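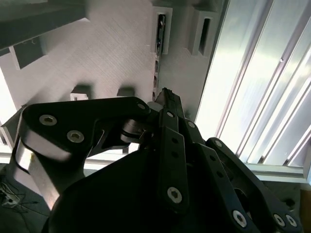
Keeping a sourdough starter going through a cold September

Last updated: September

brongate_baker
Evening all. I've had my starter (called Vlad, long story) going for nearly 4 years now and he has always been a cheerful sort of thing, doubling by lunchtime and pushing the lid up if I forgot about him. Then we moved up to Brongate at the end of the summer, into a stone cottage with a kitchen like a larder, and he has gone terribly sluggish. I feed him 100 g of strong white and the same of water every morning, same as ever, and by teatime there are a few bubbles on top and that's your lot. The loaves are coming out like doorstops. My husband is being very kind about it and toasting everything. Has anyone had this after a move? I did wonder about the water up here as well as the cold.

Liviu Costache
Oh, poor Vlad! I would put money on the cold before anything else. Ours went exactly the same way the winter our boiler packed up, and I fretted over flour and water for weeks when all he wanted was a warm shelf. Try the oven with only the light on and the door pulled to, and put a note on the knob so no one switches it on – I say this as a man who has baked a starter, jar and all. I'd also feed less often for a bit. If he hasn't risen and you feed him anyway, you're only thinning him out.

justinska
I'm going to disagree with Liviu a little, though I do agree about the oven light. I never feed less, I feed differently. A spoonful of wholemeal rye in with the white perks mine up no end, and I keep it stiffer in cold weather, more like a dough than a batter. My mother always kept hers stiff and wrapped in a tea towel by the range, and I've still got a bit of it in the fridge door.

Liviu Costache
Rye I'll grant you, but I can't be doing with a stiff one. You can't see what it's up to and it's a pig to stir. Each to their own kitchen, I suppose.

Shiyu Tian
Hello, I live over in Brindetine so not so very far from you, and the water here never bothered mine. If you're worried, leave a jug standing overnight and use that. What did help me was weighing the whole jar before and after. I had been guessing how much old starter I kept back, and it was far more than I thought – my empty jar weighs 371 g and I'd been carrying the wrong number in my head for months! I keep 147 g for a weekend bake now and the rest goes into crumpets. They are lovely with a bit of salty butter.

brongate_baker
You are all so kind, thank you. He's in the oven with the light on as I type, with a spoonful of rye (sorry Liviu, but he's still runny, so you've each won a bit). Shiyu, would you mind sharing how you do the crumpets? I have a great deal of old starter and a very patient husband.

Shiyu Tian
Of course! A mugful of old starter, a teaspoon of sugar, half a teaspoon of salt, and half of bicarb stirred in right at the end. Straight into greased rings on a low heat, and don't turn them until the tops have set.

justinska
Lower than you think on the heat. I burnt my first three lots.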